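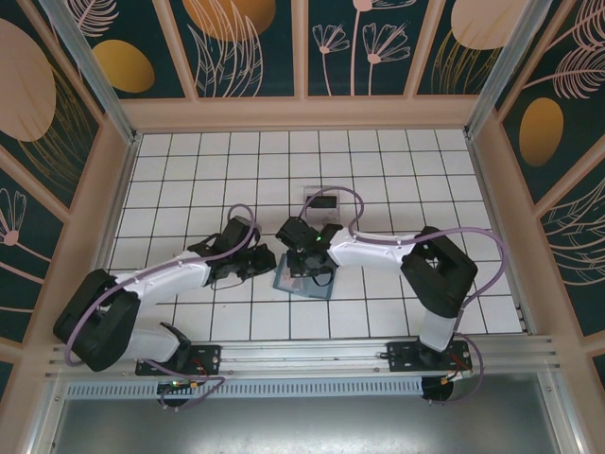

Shirley Hiebert has laid tile for a living and now mostly gets called in to look at other people's. Ask her about white squares with dark grout and she sighs.

"Everyone wants it. They've seen it in a café and they think it cleans itself."

The dark grout, she grants, is the sensible half of the idea. It hides coffee. It doesn't hide a crooked line, and on a regular grid the eye goes straight to one. "You've basically drawn a ruler on your floor. Hope your walls are square."

I bring up Grorkura, the sealer that Réjean Caron sells out of his shop in Brandon and swears by. One coat, he told me, and you can forget the grout for good. Hiebert has tried it on 2 jobs.

"It's fine. It's sealer. Réjean charges 180 dollars a pail and I've had the same colour of nothing out of cheaper ones."

Caron, reached by phone, said she put it on too thin. She laughed when I passed that along.

What about anything set into the tile, a vent or a little metal-edged panel? Cut the opening first, she says, and dry-fit everything around it. She quotes 15 dollars extra per cut and people still argue.

"Then they do it themselves in January and I get the call."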